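Workshop Tips: Comparing Small Arms and Grippers Without Losing a Weekend

Everybody who buys one cheap arm ends up with two, and then has to decide which one to keep. Glenys Tindall and I have spent most of August putting tabletop kits through their paces at the Irbridge workshop, and these are the habits that survived. The mistakes that produced them are mostly mine.

1. Paper first, arm second

Cover the table with paper before you power anything. You get a clean surface to write on, and a record you can roll up and take home, which is more than can be said for most log files. If one sheet won't reach, butt two together and put the seam on the center line of the arm. A free center line is a fine thing. Draw over it lightly in pencil and measure everything left and right from there. 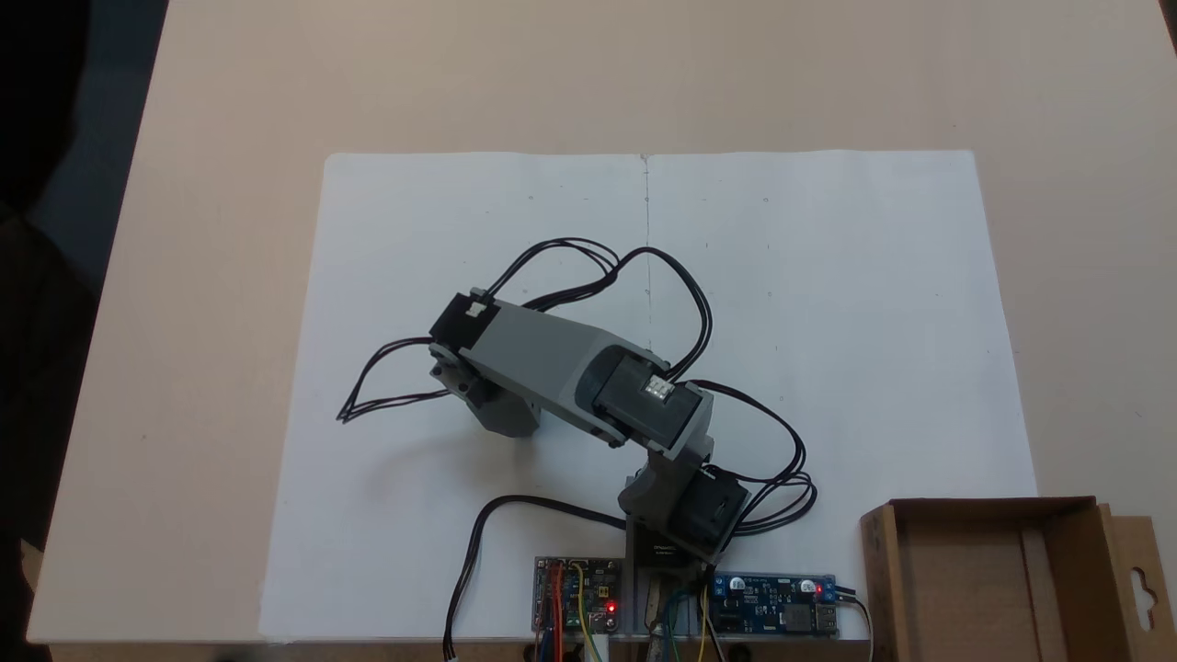
Arm parked over the paper, pencil ticks across the upper half, both boards lit.

2. Mark where it went, however embarrassing

Send the arm to the same spot 11 times and put a small tick where the tip lands each time. A decent kit gives you a tight little huddle. Our first one gave us a constellation. Use a sharp pencil, and resist the urge to mark where you feel it meant to go.

Write the controller name next to each batch. Sem De Graaf came back to a lovely sheet of results after lunch and could not say whether it belonged to the Stadon board or the Kerkell. He ran the whole lot again, in silence.

3. Leave slack, then leave a bit more

Servo cables need enough length for the farthest reach you plan to use, plus some for the reach you didn't plan. Yes, it looks like a bird moved in. Tie them down neatly and the arm will spend its time fighting the cable ties, and you will blame the motors. Move each joint to both ends of its travel by hand with the power off and watch the plugs. If a plug leans, it needs more slack.

Long loops do swing, though. Keep them off the side where you are measuring, or they will brush the paper and nudge the sheet.

4. Tape the sheet down

See above. Four corners and the middle of the long edges. Masking tape is plenty.

5. Change one thing at a time

New gripper, same controller. New controller, same gripper. Swapping both on the same afternoon is very satisfying and tells you nothing at all. Petro Bilyk keeps a card by the bench with two columns, "changed" and "did not change," and is insufferable about it. He is also the only one of us whose numbers agree.

6. Look at it from above and from the front

From above, an arm can seem to be dead on target while the gripper is floating well clear of the paper. From the front, you see the height and miss the sideways drift. Check both before you write down a hit. If you only have one camera, do the full run twice and don't touch the mount in between.
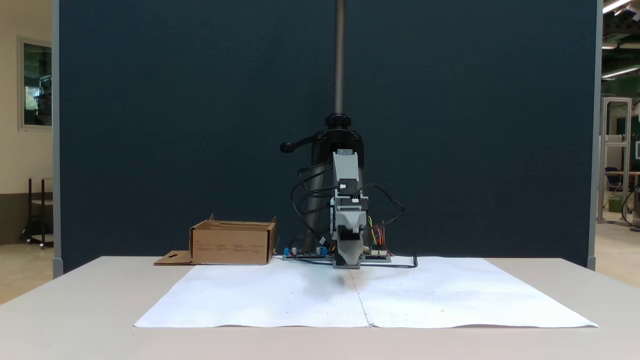 7. Grippers: try the boring objects

Skip the eggs. For a fair comparison, use things you have plenty of and don't care about: a wine cork, a dry sponge, a wooden clothespin, a 500-gram bag of rice if the arm is rated for it. Give each gripper the same objects in the same order. The Whiteley jaws did beautifully on the cork and simply declined the sponge, while the plain two-finger set managed both with no style whatsoever.

Run 100 grips if you have the patience. I had the patience for about half and then let Zofia Szczepańska do the rest.

8. Keep the box

You will want to send one of them back.

Posted 2018-10-07. Questions about mounting plates to Denise Stockdale, please, as I have stripped enough screws for one year.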